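4.3 Comparing Two Grippers on a Single Cup

This section applies to the Kisteo two-arm set-up with the Oltard controller. Complete Section 4.2 before you begin.

1. Set both arms to the home position and confirm that the status light on the controller is steady.

2. Place one light plastic cup on the table, within reach of both grippers. Remove all other items from the tabletop.

3. Check that each gripper points forward toward the table and that its cable has enough slack for a full turn of the wrist.

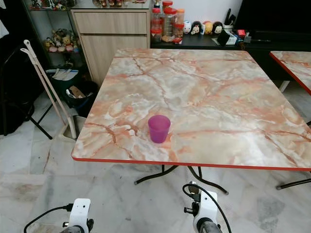
Sedbridge Technical Manuals, Issue 24, page 133

4. On the controller, open Compare and select Left First. Enter a closing force of 400 in the Force field.

5. Press Run. The left gripper makes its attempts, and the cup must be returned to its starting point between attempts.

6. Select Right First and repeat Step 5 with the same force value.

7. Save both records under the same test name.

Note: A clear or tinted cup may be hard for the camera to detect against a patterned tabletop. If the controller reports No Object, adjust the room lighting and repeat Step 4. Do not change cups between the left and right runs.

CAUTION: Keep hands away from the tabletop while either arm is moving. Press Hold before touching the cup.

CAUTION: Replace the finger pads after 3,000 closings. Worn pads make the two records unsuitable for comparison.

Approved for release: Nantana Limsakul, Mar 18, 2024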